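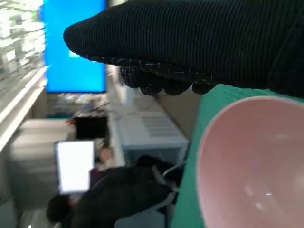 Project Report: Trying Out the Skasia Gripper Sleeve Kit
Rhys Mudgway, Mirkonside campus

When our course adviser told us we could review a piece of robot equipment instead of building one, I was a little disappointed at first, but I have to say I ended up enjoying this project more than any other I have done here. The kit I chose was the Skasia sleeve kit, a knitted cover that pulls over a robot gripper so it can handle kitchen things without scratching them. It comes from a small shop in Grondirbridge, and they were very kind about answering my emails (there were a lot of them!).

The kit costs 60 dollars and comes with two sleeves, a bag of ties and a folded sheet of instructions. Fitting the first sleeve took me 14 minutes, mostly spent working out which way the cuff was supposed to face - the sheet has no drawing for that step, and I really think it should.

I ran nine sessions in October, all in our shared project room in the afternoon, when the other teams were at their desks too.

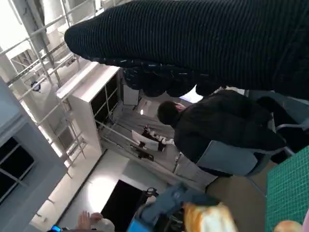
Wrist camera view with the dark ribbed sleeve on, looking toward the long work table.

As you would expect with a wrist camera, the sleeve takes up a good part of the picture. I would love to see a shorter version for people who depend on that view. The knit itself I liked very much, and I would gladly recommend the kit to another student team, as long as they set aside an afternoon for the fitting and keep the shop's email address handy.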